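Saturday, late

The kettle has been on four times since supper and I have let it go cold each time, so I am writing this with a glass of water and the last of the ginger biscuits. I meant to have a proper day off. I had even got the bean canes out of the shed. Instead I have been sitting with the simulated bench since just after breakfast, trying to make it do the horrible thing the real one at Drusstead did on our last visit, and by teatime I had managed it, which pleased me far more than it ought to have done.

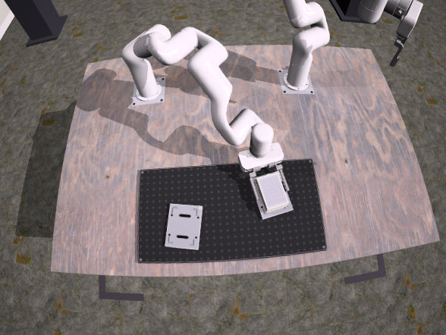
First the whole bench with both arms, then two looking out between the fingers.
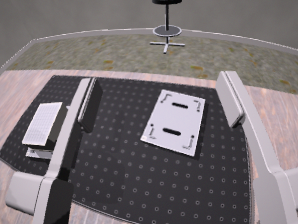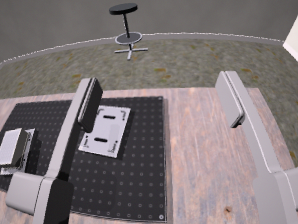

I must get the Drusstead business down while I still remember the order of it, as I have told it so many times now that I can feel it getting smoother in the telling, and the rough bits are the ones that matter. The left arm had picked up a plate and was carrying it over to the nest, as it does all day long. Somebody opened the guard door to fetch a pen (a pen!) and the arm stopped, quite properly, with the plate still held over the board. So far everything was as it should be. The door was shut again, the reset was pressed, and the arm did two things it should never do. It opened its fingers, so that the plate went down with a crack and the wells emptied themselves all over the breadboard. Then it carried on with its move, fingers wide open, as though it were still holding something, and went on to the nest to put down a plate it no longer had.

It was only coloured water, thank goodness, and there was no one inside the guard. But the part that has kept me awake is that the green lamp had not come on. The arm was moving before the lamp said it was allowed to. It was a very short gap, and three of us standing there gave three different accounts of it, and I was inclined to think we had all simply blinked. The log said otherwise when I went back to it on the train. The move began 47 milliseconds before the door circuit had confirmed itself shut. You could not get a hand in there in that time, I know that. I said so on the phone and heard how it sounded as I was saying it. A thing that starts early by a little on one day may start early by a lot on another, and until I knew why it had happened I had no business calling it small.

So the cell has been switched off at the wall ever since, with a padlock through the isolator, and the people at Tillemska, who are waiting for it, have been told. They were kinder than I expected. They had wanted it in by the end of June and I think we all know that it won't be.

Anyway, today. The trouble with the simulated bench is that it has always been much better behaved than the real one. In Grulari you press stop and everything stops, and you press resume and everything carries on, and there are no relays clicking over in their own good time and no cable run down the side of a building. That is lovely when you are teaching an arm where to put its fingers and useless when you are hunting for a fault like mine. I spent the whole morning adding delays. I put one on the door signal, one on the reset, and one on the little message the gripper sends to say that it is holding something, and I let each of them wander about within the limits we had measured on site. Then I wrote a loop that would open the pretend door at a random moment in the carry, shut it again, press reset and see what came of it.

The first few dozen goes were perfect and I got very low. I went out and stood among the bean canes for a bit. When I came back in there was one red line in the middle of the list, and I replayed it, and there went the fingers, opening in mid-air over the board, and the plate dropping away beneath them, and the arm sailing on. I actually shouted. The cat left the room.

By the end of the afternoon I had 1,577 stops and resumes, and 62 of them had gone wrong. I sat and sorted them by hand, which I know is daft when I could have written something to do it, but I find I don't understand a fault until I have looked at a lot of it one at a time. In 59 of the 62, the reset had arrived before the gripper's "I am holding" message had been refreshed. The restart routine looks for that message, finds it missing, and decides the gripper must be empty. And what does it do with an empty gripper? It opens it, ready for the next pick. It is a perfectly sensible bit of housekeeping in every case but the one where there is something between the fingers. I wrote that line myself. I can remember writing it, in the old office with the heater that smelt of dust, and being rather proud of how tidy it was.

The early start is a separate fault wearing the same coat. The Postma module (the one that sits between the door circuit and the motion program and passes word from one to the other) tells the program "reset pressed" and "door shut" as two different messages, and I had taken for granted they would come in that order, door first. They mostly do. When they don't, my program remembers the door as it was the last time it asked, which on that visit was a stale answer from before the pen was fetched. The safety relay proper should have held the motors off regardless of what my program believed, and why it did not is a question I can't settle from my dining table. I have put it at the very top of the list for the electrical side, in capitals, and I have said plainly that the padlock stays on until there is a written answer. I half expect a wire in the wrong terminal. I would almost be glad of one, it would at least be something to point at.

That leaves three that I can't explain. In those the holding message was there, fresh as paint, and the fingers opened all the same. I replayed them until my eyes went. One of them I think may be my own loop pressing reset twice, but the other two look the same as hundreds of runs that went well, right up to the moment they don't. I was sorely tempted to put them down to the simulator and go to bed. I have put them in a folder of their own with the settings saved, and I shall look at them when I am less fond of my theory.

The mending, as far as I have got: after any stop the gripper stays exactly as it was, open or shut, until a person has looked and told it what it has got. No guessing. The arm won't move on resume until it has asked about the door afresh and had an answer with a time on it later than the button press. It makes recovery slower and there will be grumbling about the extra button. I ran a short batch with both changes before supper and it was clean, though a short batch was clean this morning as well, before I had changed a thing, so I am not going to make much of that. The long one is going now. I can hear the fan through the wall.

I keep thinking about the pen. We had put a perfectly good hook on the outside of the guard for the clipboard and nothing at all for the pen, so of course it ended up inside on the bench. I have added a bit of string to the shopping list for the next visit, and a proper tray to catch spills under the nest, and a new box of the cheap plates.

Rang my sister and was poor company. She asked if the robot was better and I said it was having its temperature taken. She wants the canes up before the weather turns and she is quite right.

Biscuits finished. I shall look in on the long batch once more before I go up, and if there are red lines in it I am going to leave them there until the morning.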